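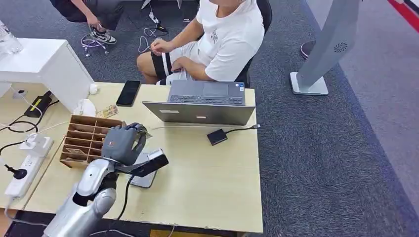

Card desk, with the hand next to the wooden organizer

From: Javiera Villalba
To: Bridel Robotics Club list
Subject: Re: Card task, and a question about the floor zone

Hi Ardalan, hi everyone,

Thank you for writing all this down while it was fresh. I meant to answer the same evening, but then supper happened and one of my kids needed a poster board at nine at night, so you are getting the long version now instead of the short one. I'll answer in pieces.

Ardalan Abbasi wrote:
> I've been reading the rules for the Ó Riain round again and I think we
> have been practicing the card task wrong. The rule says the card has to
> pass between the hand and a person before it goes in a slot. We've mostly
> been starting with the card already in the fingers. Does that count for
> anything, or do we lose the handover points?
>
> Also, the deck is 126 cards. Do we need to sort all of them in one run?
> At our speed I don't see how.
>
> Last thing. Can somebody tell me whether the floor zone has to be on a
> mat? I would rather not buy one.
>
> Ardalan

On the handover, I'm afraid you read it right and the rest of us read it too fast, me included. A run that starts with the card already in the fingers can still score for placement, but the handover part is simply lost. The full task is worth 100 points and I would hate to give away the easy ones. So from now on let's start every practice run with a person sitting at the far side of the desk and a card going across. It feels slow at first — I know — but the new members have told me it's their favorite part, and it gives them a real job besides watching the laptop.

On the deck, no, you don't have to get through all 126! A run lasts 120 seconds, and the deck is only the pile the cards are drawn from. I think two or three good placements in that time would make me very happy. I would much rather see the wrist come down squarely over a slot than see us hurry and bend a card against one of those thin dividers. Please also remember that Rumel (our sorting program, for the people who joined this month) still thinks the slots line up with the edge of the desk. If the organizer is sitting at an angle, you have to enter the angle yourself. I lost most of an afternoon to that one and blamed the fingers the whole time, poor things.
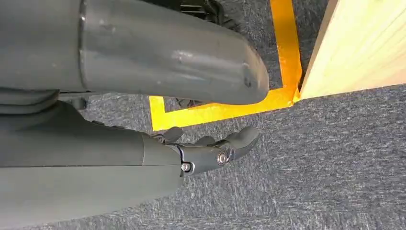 The floor zone does not need a mat. I asked about it last year, when we were thinking of entering the pickup event, and the answer was that any flat floor is fine as long as the boundary is easy to see and the corners are square. Yellow tape straight onto the gray carpet does the job, and it shows up nicely against all those speckles. What I would watch is the corner next to the wooden board. The board stands so close to the tape that a wide swing of the arm could clip it, and with the fingertips hanging that low over the carpet there isn't much room to change your mind. Could we slide the board back a good hand's width? The tape can stay where it is. Press down the uneven bits along the edges, though, and if it starts to lift, put down a fresh strip in place of a second layer.

One more thing about practice in general, and then I'll let you all go. Grovanex keeps a log of every run if you let it, and I would love for us to have 100 logged runs before we decide which grip to use. At the moment the argument between the flat pinch and the curled grip is mostly a matter of who talks longest (I do know that's me). For what it's worth, I still like the curled fingers with the card held nearly flat. It looks clumsy, but it leaves the person plenty of card to hold on to. 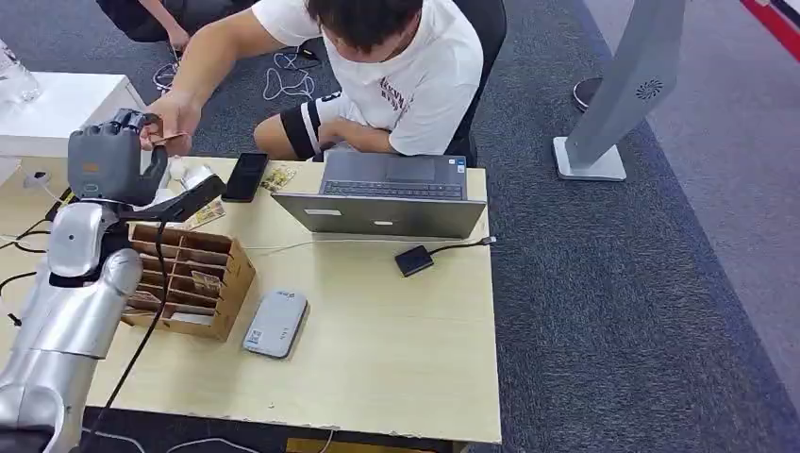

FOR THE NEXT PRACTICE

- Start each run with a handover, and take turns in the chair so the program doesn't get used to one person's reach.

- Check the angle of the organizer before the first run and write it in the log.

- Keep cables away from the wrist. I'd like the ones on the left side of the desk tied back before we move the arm at full speed.

- Ardalan, would you bring the rule sheet? My copy has coffee on page two, right across the part about dropped cards.

I can be there from four o'clock and I'm glad to stay late if people want extra runs. If anyone has never sat in for a handover and would like to try it, write to me or just come and find me at the desk.

Warmly,
Javiera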